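Janton Club Kit: the practice pack for tabletop pick and place teams

I put this pack together after two seasons of coaching an after-school robotics club with one arm, too many kids and never enough bench time. It's the thing I wished I could buy back then, so now I sell it! Everything runs in the Cendier simulator, which means your students can all practice at once on whatever laptops the school hands out, and the real arm can stay on the bench for match week.

What you get is 64 ready-made table setups. Each one loads with the arm in place and a task card on the side of the screen (pick up the part, move the part, put the part down where the card says). The early ones are easy, just a single object with lots of room. By the last batch you've got things crowding each other and shadows all over the wood, and my kids groan when they load them, but those are the ones they ask to run again.

I also included 26 lesson sheets, one page each, written so a parent helper can run the session without knowing any code. My club meets for an hour after the last bell and one sheet fills that pretty well. If your group is younger, split them in half.

The wrist view is my favorite part. You're looking from the arm's end of things, fingers up close and the table curving away, and it takes a meeting or two before students stop overshooting everything. Stick with it. Once they get a feel for where the fingertips are, they do better in this view than in the wide room camera, at least in my club.
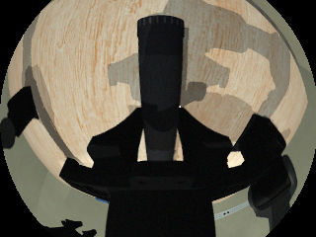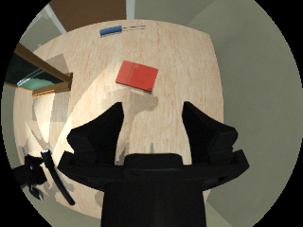

Wrist view in the simulator: fingers on either side of a black cylinder (first), and open with a flat red object and a small blue part farther back (second).

A few things people write to ask me.

The pack does not include the simulator. You need Cendier installed first, and then the setups drop into the scenes folder. The read-me walks through it with screenshots.

It runs okay on old laptops. Turn the shadows down if things get choppy. I leave them on when I can, my students use the finger shadows to judge how low they are.

Yes, you can use it for the Ospina Cup. The scoring sheet in the pack is out of 100 and I set it up the way our regional does, with 35 of those points for a clean release. Check it against your own region's rules though, they do change.

You can edit the setups. Swap objects, move the light, make it mean. One of my teams built a whole set of their own over winter break and I'm hoping to add a few to the next update in January.

If you have the Brereter gamepad it maps automatically. Keyboard works too, but the wrist rotation keys are a little awkward for small hands.

One license covers one club, however many students you've got, and updates are free. It's a download only, no box, so you can start at your next meeting. Send me a note through the contact form if you get stuck on the install, I usually answer in the evening once my own club has gone home.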